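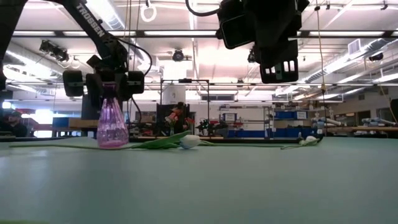
라도슬라바 셰프치크(Radoslava Ševčík)가 공동 작업장 Movero에 양팔 작업대를 세우기 시작한 것은 지난해 11월이다. 과제는 처음부터 하나로 고정되어 있었다. 한쪽 그리퍼가 유리 꽃병을 잡고, 다른 쪽 그리퍼가 탁자에 누워 있는 튤립을 집어 꽃병에 꽂는다. 인터뷰는 2024년 6월 16일 작업대 옆에서 진행했다. 중간에 두 번, 옆 작업대에서 공구를 빌리러 와서 끊겼다.

셰프치크는 본업이 산업용 배선반 설계이고 로봇은 퇴근 후에 만진다. 암 자체를 설계할 생각은 없었다고 한다. "관절부터 만들면 관절에서 끝납니다. 전에 그렇게 한 번 끝냈어요. 감속기 백래시를 재다가 1년이 갔습니다. 이번에는 암은 완제품을 쓰고, 거치대와 배선과 기록 장치와 학습 쪽만 직접 했습니다." 상부 링크에 TROSSEN이라고 찍힌 검은 암이 탁자 위로 비스듬히 내려와 있다. 암은 작업장 공용 장비이며, 셰프치크는 저녁 시간대를 예약해서 쓴다.

암을 위에서 내리는 배치를 택한 이유를 물었다. 탁자 위에 올려놓는 방식이 거치는 훨씬 간단하기 때문이다.

"꽃줄기 때문입니다. 줄기가 길어서 탁자에 눕히면 차지하는 면적이 큽니다. 베이스를 탁자에 두면 줄기를 집어서 돌릴 때 베이스나 반대쪽 암에 걸립니다. 위에서 내려오면 탁자 면 전체를 쓸 수 있어요. 대신 거치대 강성이 문제가 됩니다. 암이 급정지하면 프레임이 흔들리고, 프레임이 흔들리면 고정 카메라 영상도 같이 흔들립니다."

초기 거치대는 가로 빔 하나에 두 암을 모두 매단 구조였다. 왼쪽 암이 정지할 때 생긴 진동이 빔을 타고 오른쪽 그리퍼 끝까지 갔고, 오른쪽이 줄기를 잡고 대기하는 동안 꽃이 흔들렸다. 보강 브래킷을 덧대는 것으로는 해결되지 않았다. 셰프치크는 빔을 좌우로 분리하고 고정 카메라 지지대도 암 거치대에서 떼어 냈다. 세 구조물은 바닥에서만 만난다.

전원은 Anduretti의 공급 장치 두 대를 좌우로 나누어 쓴다. 하나로 두 암을 돌려도 정격상 문제는 없었지만, 두 팔이 동시에 가속할 때 전압이 떨어지고 관절 제어기 하나가 재부팅되는 일이 있었다. "정격표만 보고 결정한 제 잘못입니다. 배선반 일을 하면서 남한테는 늘 피크 전류를 보라고 하거든요." 비상정지는 두 전원을 한 접점으로 함께 끊는다. 전원이 빠지면 암은 자중으로 처지므로, 정지 후 그리퍼가 꽃병에 닿지 않도록 대기 자세를 바깥쪽으로 잡았다.

배선에 관한 설명이 길었다. 그리퍼로 가는 케이블은 손목 위에서 한 번 고리를 그리고 뒤로 넘어간다. 고리가 작으면 손목이 끝까지 돌 때 커넥터를 잡아당기고, 크면 카메라 시야에 들어온다. 셰프치크는 고리 길이를 여러 번 바꿨고 지금 길이에도 만족하지 않는다.

"커넥터가 빠지는 고장은 차라리 낫습니다. 바로 보이니까요. 나쁜 건 반쯤 빠지는 경우입니다. 영상은 들어오는데 가끔 프레임이 늦습니다. 사람이 조종할 때는 모르고 지나갑니다. 그걸 학습에 넣으면 정책이 이상한 데서 멈칫거려요. 원인을 찾는 데 3주 걸렸습니다."

그 뒤로 기록 프로그램에 지연 검사를 넣었다. 명령과 관절 상태는 50Hz로 기록하고, 어느 카메라든 프레임 사이 간격이 200밀리초를 넘으면 해당 시연을 자동으로 폐기한다. 기록기는 같은 작업장 회원이 만들어 공개한 Trajkovski를 고쳐 쓴 것이다. 원래는 한쪽 팔용이라 시간 기준이 하나뿐이었다. 셰프치크가 양쪽 제어기의 시계를 맞추는 부분을 새로 썼고, 그 외의 저장 형식은 손대지 않았다. 형식을 바꾸면 기존 재생 도구를 전부 다시 써야 한다.

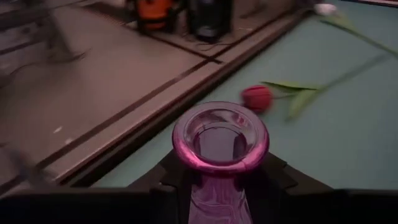
사진 제공: Radoslava Ševčík / Movero 공동 작업장

꽃병은 분홍빛이 도는 투명한 유리다. 로봇 과제의 대상물로는 까다로운 축에 든다. 깊이 카메라는 투명 유리에서 값이 비거나 뒤쪽 탁자 면의 거리를 내놓는다. 셰프치크도 처음에는 깊이 영상을 썼다가 두 달 만에 포기했다.

"불투명한 걸로 바꾸라는 말을 제일 많이 들었습니다. 바꾸면 되죠. 그런데 제가 알고 싶었던 게 투명한 입구에 가는 물건을 넣을 수 있느냐였습니다. 입구 테두리는 색이 진해서 컬러 영상에는 잘 잡힙니다. 문제는 안쪽이에요. 안쪽 벽에 반사가 생기고, 옆에 빨간 꽃이 누워 있으면 그 색이 비칩니다. 그래서 빨간 꽃과 흰 꽃을 섞어서 기록합니다. 한 색만 쓰면 반사까지 외워 버릴 것 같아서요."

컬러 영상만으로 입구 위치를 잡으려면 손목 쪽 시점이 필요했다. 고정 카메라에서는 그리퍼가 목 부분에 접근하는 순간 입구가 손가락에 가려지는 구간이 생긴다. 손목 시점에서는 테두리가 타원으로 보이고, 두 손가락이 그 아래에서 목을 양쪽으로 받친다. 영상은 긴 변을 256픽셀로 줄여 학습에 넣는다. 더 큰 해상도도 시험했으나 집에 있는 그래픽카드의 메모리가 부족했고, 배치 크기를 줄였더니 학습이 불안정했다.

손가락 사이에 꽃병을 끼우는 힘은 어떻게 정했는가. 셰프치크의 답은 단순했다. 힘 센서는 없고, 그리퍼 모터의 전류 상한으로만 제한한다.

"깨지지 않을 만큼 약하고, 줄기가 입구를 건드려도 돌아가지 않을 만큼 세면 됩니다. 그 사이 폭이 생각보다 넓습니다. 깨뜨린 건 하나예요. 그것도 그리퍼가 아니라 제가 팔꿈치로 밀었습니다. 더 어려운 건 미끄러짐이었습니다. 목이 아래로 갈수록 벌어지니까, 세게 조이면 손가락이 위로 밀려 올라갑니다."

미끄러짐을 줄이려고 Liltex의 얇은 점착 시트를 손가락에 붙여 본 적이 있다. 유리는 잘 잡혔다. 그러나 같은 손가락으로 줄기를 집으면 놓을 때 줄기가 시트에 붙어 따라 올라왔다. 좌우 역할을 고정해서 왼쪽에만 시트를 붙이는 방법도 있지만, 셰프치크는 두 팔이 역할을 바꿀 수 있는 상태를 유지하고 싶어 했다. 시트는 떼어 냈고, 대신 접근 높이를 테두리 바로 아래로 올렸다. 손가락이 밀려 올라가더라도 테두리에 걸린다.

시연 데이터는 전부 원격 조종으로 모았다. 조종용 소형 암 한 쌍을 사람이 손으로 움직이면 작업 암이 따라 움직인다. 지금까지 보관한 시연은 1,391건이다. 이 가운데 초기 거치대에서 찍은 것은 카메라 위치가 달라 별도로 묶어 두었고 학습에는 쓰지 않는다.

"시연을 하는 사람이 잘하게 되는 것도 문제입니다. 처음에는 저도 줄기를 여러 번 고쳐 잡았어요. 그 기록에는 실패에서 돌아오는 동작이 들어 있습니다. 나중에 찍은 건 한 번에 들어갑니다. 깨끗한 기록만 넣고 학습하면 조금만 어긋나도 복구를 못 해요. 그래서 요즘은 일부러 나쁜 자세에서 시작합니다."

나쁜 자세란 이를테면 꽃이 꽃병 너머에 누워 있고 꽃봉오리가 꽃병 쪽을 향한 경우다. 줄기 끝이 입구에서 가장 먼 곳에 있으므로, 집은 뒤에 공중에서 크게 돌려야 한다. 잎이 꽃 가까이 접혀 있으면 줄기를 잡으려던 손가락이 잎을 함께 문다. 잎이 끼인 상태로 세우면 줄기가 기운다. 셰프치크는 이 경우를 그대로 기록하되 한 번 내려놓고 다시 집는 동작까지 포함시켰다.

줄기를 어디서 잡느냐도 기준이 없다. 꽃 가까이 잡으면 아래쪽 줄기가 길게 남아 끝이 휘청이고, 아래쪽을 잡으면 꽃 무게로 위가 넘어간다. 사람은 손안에서 미끄러뜨려 조정하지만 두 손가락 그리퍼로는 그 동작이 안 된다. 지금은 중간보다 조금 위를 잡고, 줄기 끝이 입구 안으로 들어간 뒤에 손을 벌려 떨어뜨린다. "꽂는다기보다 떨어뜨리는 겁니다. 발표할 때는 꽂는다고 씁니다."
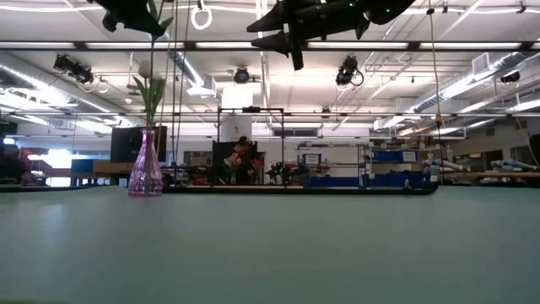 꽃병에 든 꽃줄기와 위쪽의 좌우 그리퍼. Movero 양팔 작업대.

조명은 손대지 못한 부분이다. 작업장 천장의 형광등은 공용이고, 줄 단위로만 켜고 끈다. 누군가 뒤쪽 줄을 끄면 유리의 하이라이트 위치가 달라진다. 암막을 치자는 의견도 있었지만 통로를 막게 되어 허가가 나지 않았다. 셰프치크는 어쩔 수 없이 기록마다 어느 줄이 켜져 있었는지를 메모로 남긴다.

배경도 마찬가지다. 작업대 뒤로 다른 작업대와 선반, 파란 수납함, 다른 사람들의 로봇 암이 그대로 보인다. 사람도 지나다닌다. 고정 카메라 영상을 잘라 탁자만 남기는 방법을 시험했는데, 꽃을 높이 들어 올린 구간에서 꽃이 잘려 나갔다. 결국 자르지 않고 쓴다.

"배경이 지저분한 건 나쁘지 않다고 봅니다. 몇 달 동안 뒤쪽 물건이 계속 바뀌었으니까 거기에 의존하지는 않을 겁니다. 확인한 건 아니에요. 확인하려면 배경만 바꾼 비교를 해야 하는데, 그건 아직 안 했습니다."

현재 성능을 숫자로 말해 달라고 했으나 답하지 않았다. 평가 절차가 아직 고정되지 않았다는 이유다. 꽃의 시작 위치를 사람이 놓다 보니, 놓는 사람이 은연중에 쉬운 자리를 고른다. 셰프치크는 탁자 위 좌표와 줄기 방향을 난수로 뽑아 화면에 표시하고 그대로 놓는 절차를 만드는 중이다. 그 전까지의 성공률은 본인도 참고용으로만 본다.

정책이 잘하는 부분과 못하는 부분은 구분해서 설명했다. 꽃병 목으로 접근해 잡는 동작은 안정되어 있다. 줄기를 집는 동작은 잎 방향에 따라 차이가 크다. 줄기 끝을 입구에 맞추는 마지막 구간이 가장 약하고, 실패 양상도 일정하다. 줄기 끝이 테두리 바깥에 닿은 상태를 정책이 안쪽으로 들어간 것으로 판단하고 손을 벌린다. 꽃은 탁자로 떨어지고 암은 성공한 것처럼 대기 자세로 돌아간다.

두 번째 꽃은 또 다른 문제다. 꽃병에 이미 줄기가 하나 있으면 잎이 양옆으로 퍼져 입구를 가린다. 그리퍼가 위에서 내려오다가 먼저 꽂힌 꽃을 건드리기도 한다. 셰프치크는 먼저 들어간 꽃을 한쪽으로 밀고 넣는 시연을 몇 차례 해 봤지만, 조종하는 본인도 일관되게 성공하지 못해 보류했다.

"제가 못 하는 동작은 데이터로 만들 수가 없습니다. 조종 지연 탓인지, 손끝 감각이 없어서인지, 연습이 모자란 건지 구분이 안 돼요. 먼저 조종용 암 쪽에 그리퍼 전류를 되먹임해서 저항감을 줘 보려고 합니다. 손잡이 모터는 이미 주문했습니다."

공동 작업장에서 이런 장비를 돌릴 때의 제약도 물었다. Movero의 규칙상 암에 전원이 들어가 있는 동안에는 조작자가 비상정지에서 손이 닿는 거리에 있어야 한다. 따라서 밤새 자동으로 반복 시험을 돌리는 일은 불가능하다. 꽃을 원위치로 되돌리는 것도 사람이 한다. 꽃병에서 꽃을 빼서 탁자에 눕히는 역방향 정책을 만들면 복귀를 자동화할 수 있으나, 어차피 옆에 서 있어야 하므로 우선순위에서 밀렸다.

예약 시간이 끝나면 다음 사용자를 위해 손목 카메라를 떼야 하는지도 확인했다. 카메라와 브래킷은 그대로 두고 설정 파일만 바꾼다. 다만 탁자는 치워야 한다. 다음 예약자가 탁자를 조금이라도 밀면 고정 카메라와의 관계가 달라지므로, 바닥에 탁자 다리 위치를 테이프로 표시해 두었다. 매번 시작할 때 탁자를 표시에 맞추고, 저장해 둔 기준 영상과 현재 영상을 겹쳐 본 다음 어긋난 만큼 다시 민다.

같은 구성을 만들려는 사람에게 권할 순서가 있느냐는 질문에는 거치대, 전원, 시간 동기화, 카메라 고정을 차례로 들었다. 학습 코드는 그다음이라고 했다. "제 기록에서 버린 시연 대부분은 정책과 상관이 없습니다. 카메라가 풀렸거나, 시계가 어긋났거나, 케이블이 걸렸거나. 나사 풀림 방지제를 두 달만 일찍 발랐으면 훨씬 많이 건졌을 겁니다."

거치대 도면과 수정한 기록기 코드는 작업장 내부 저장소에 올라가 있다. 외부 공개는 도면의 볼트 규격을 정리한 뒤에 한다. 지금 도면에는 실제로 쓴 것과 다른 길이가 세 군데 적혀 있다.

관련 글
공용 작업대에서 손목 카메라 브래킷 고정하기
Trajkovski 기록기를 양팔용으로 고친 과정
Anduretti 전원 두 대를 한 비상정지에 묶는 배선
투명 물체와 깊이 카메라: 회원 세 명의 시험 기록
Liltex 점착 시트 사용 후기
Movero 로봇 암 예약 및 안전 규칙 개정 안내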